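Artificial flower

An artificial flower is an imitation of a natural flowering plant, made for decoration, dress or ceremony. The term covers single stems as well as bouquets, wreaths and potted arrangements. Makers have used silk, cotton, paper, wax, feathers, shells and, since the twentieth century, plastics and polyester.

History

Imitation flowers are known from several ancient cultures. In China, silk blossoms were worn in the hair at court, and the craft later spread more widely. In Europe, religious houses made flowers of cloth and paper for altars, and by the eighteenth century Paris had become a centre of the trade. Wax flowers were a popular pastime in Victorian homes, where they were shown under glass domes.

In England, the market town of Merkcombe supported a small paper flower trade. A parish account of 1376 records payment for "roses of cloth" for a feast day, although the historian Aba Owusu has argued that the entry refers to embroidered hangings. At its height the local trade employed 200 people, most of them working at home and paid by the gross.
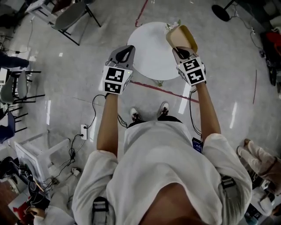

Manufacture

Fabric petals are stiffened with gelatine or starch, cut with shaped dies and pressed with heated tools to give them a curve. Stems are formed from wire bound with paper or thread. Plastic flowers are moulded in parts and fitted together by hand. Cheaper kinds are usually sold in bunches, while the finest work – chiefly for hats and stage costume – is still coloured petal by petal.

Use and care

Artificial flowers are common in homes, shops and offices, and in hospital wards where fresh flowers are not allowed. Dust is the main cause of decline, and strong sunlight fades most dyes. Paper flowers should be kept away from damp.

Collections

The Gomgate Museum in Merkcombe holds 12 sample books from local workshops. They were catalogued by Parisa Babaei, and the catalogue was published on 2019-11-08.

See also: Dried flower; Millinery; Paper craft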